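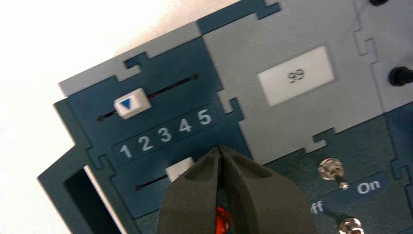
Page last changed: November

Panel controls and displays
Handout for unit 2, Introduction to Control Layout

Read this before the practical. Bring it with you, on paper or on a tablet, as the bench sheets refer back to it by section heading.

What the unit covers

A control panel does two jobs. It lets a person set something, and it tells the person what has been set. In the first unit we dealt with single controls: one switch, one lamp. In this unit we look at panels where several kinds of control share the same surface and the user has to work out which is which.

The modular task panel is useful for this. Its modules have tabs and notches along their edges, like a jigsaw, and lock into one another. The slider module is dark teal, the display module beside it is light grey, and there is a black knob on the grey part of the panel further to the right. We treat all of these as one panel for the exercises, but you should be able to say what each module does by itself.

Sliders

A slider is a linear control. The user moves a knob along a track, and the position of the knob stands for a value. Three things need describing for any slider:

Travel. The distance the knob can move from one end to the other. On the teal module the ends of the upper track are marked with small black dots.

Scale. The marks or figures that the position is read against. The teal module has one row of white numerals, 1 to 5, between its two tracks.

Pointer. The part of the knob that shows where to read. On the upper knob this is a blue triangle that points down towards the numerals.

The pointer matters more than students expect. A slider knob has width, and without a pointer one person will read from the left edge of the knob, another from the middle and a third from the right. On a scale with only five figures that can shift the reading by a good part of a division. Always read from the tip of the pointer, with your eye straight above it.

If the pointer lies between two figures, write down both figures and say that it is between them. The upper knob in the photograph would be entered as "between 1 and 2". Do not write 1.5 unless the scale has a mark there. Reading at a slant also moves the apparent position – this is parallax, covered in the first unit – and a reading taken from a slanted view should have the word "slanted" next to it in your table.

Shared scales

Two tracks with one row of figures between them is a common arrangement. It saves space and makes it easy to compare two settings. It also raises a question which you will be asked to discuss: does the user know that both sliders belong to the same scale? Things that help are equal spacing above and below the figures, tracks of equal length, and pointers that face the figures from each side. Things that hurt are a label placed nearer one track than the other, and any difference in where the tracks start.

Number displays

A display shows a value in figures, so nothing has to be judged against a scale. The display module has its window in the upper part, pale with a grey border, and the reading in the photograph is 99.

Take care with what a display does and does not tell you. The figure 99 has no unit beside it in the window. It could be a count, a percentage, a time or a target. When you record a display reading, copy the figures exactly, leave the unit column blank if none is shown, and put any guess about the meaning in the remarks column. Marks are lost every year for units that were made up.

Consider also the number of figures a display can hold. If a display has room for two figures only, 99 is the largest whole number it can show, and the designer must decide what happens at the next step. It may stop, go back to 00, or show an error. Be ready to argue for one of these.

Knobs that stand out from the panel

A knob that stands up from the surface can be found by touch. A flat control generally can't. The cost is that it can be knocked, and it may hide whatever is printed behind it when the panel is seen from one side. Note for each raised control which labels it would cover for a user sitting on the left and for a user sitting on the right.

Colour and contrast

White numerals on dark teal are easy to pick out, and so are small black figures on a pale window. Both rely on a difference in lightness, which still works for most people who have trouble telling colours apart. The thin red line inside the upper track is a different case. Look at it from your normal seat and decide how much you would want a user to depend on it.

Before the practical

Draw the slider module from memory, then correct it in a second colour. Keep both versions.

Write 600 words on the shared scale, using the points above. Sketches are not counted.

Read the Brunet notes on label spacing – the short version is enough.

The practical is done in pairs. One person sets, the other reads and records, then swap. Use the Rilten record sheet and fill in the remarks column as you go.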